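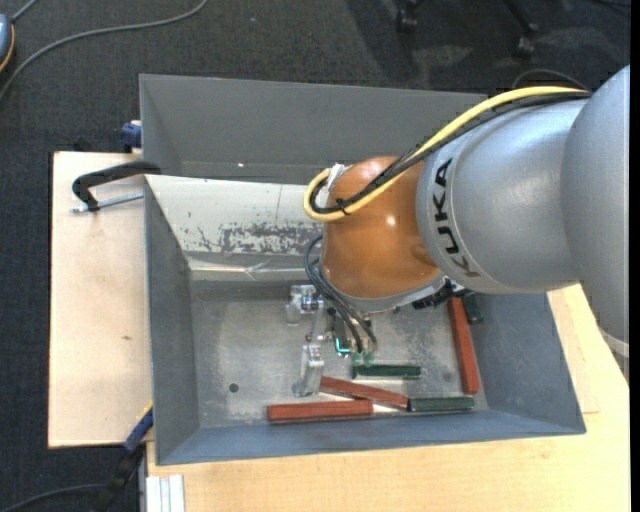

Viernes, 8:40. Se reanuda el diario del módulo de planificación de agarres, interrumpido al cierre de la semana anterior. Presentes en el laboratorio: Edin Krasniqi, a cargo de la percepción, y quien suscribe, a cargo del planificador. Kastriot Omerović se incorpora a las once por obligaciones docentes.

Se parte de la versión del planificador integrada el jueves en el repositorio Fotance. El cambio principal afecta al orden de las comprobaciones: la colisión de la muñeca con las paredes del contenedor se evalúa antes de puntuar los candidatos. En el juego de escenas registradas, el generador propone 2.026 agarres, de los cuales 774 superan el filtro. Krasniqi considera baja la proporción y solicita revisar el margen de seguridad, fijado en 30 milímetros desde las pruebas iniciales. Se acuerda no modificarlo hasta disponer de una calibración nueva.

10:15. Los bloques rojos y los verdes se segmentan de manera desigual. Los verdes oscuros pierden contorno contra el fondo metálico, cuyos reflejos introducen puntos espurios en la nube. Con los bloques inclinados, el ajuste de la caja orientada confunde en ocasiones el eje largo cuando un extremo toca la pieza contigua. Krasniqi propone separar las instancias por color antes del ajuste; la solución no resuelve el contacto entre dos piezas iguales, extremo que queda anotado como incidencia abierta.

11:50. Omerović revisa el modelo geométrico del KUKA empleado por el planificador. Observa que el bucle de cables sobre la muñeca no figura en él, de modo que las trayectorias próximas a la pared se validan con una holgura que el brazo no tiene. Se añade una cápsula envolvente a la articulación correspondiente. El tiempo de planificación aumenta y habrá que medirlo con más cuidado.

Por la tarde se repite el cálculo con la cápsula activa. Quedan 2 escenas sin ningún candidato válido, ambas con un bloque paralelo a la pared lateral. Se remiten los registros a Pitulstead, junto con la consulta pendiente sobre el formato de las transformaciones.

Pendiente para el lunes: calibración mano-ojo, etiquetado de las escenas fallidas y respuesta a Dimitrov sobre la licencia del visor.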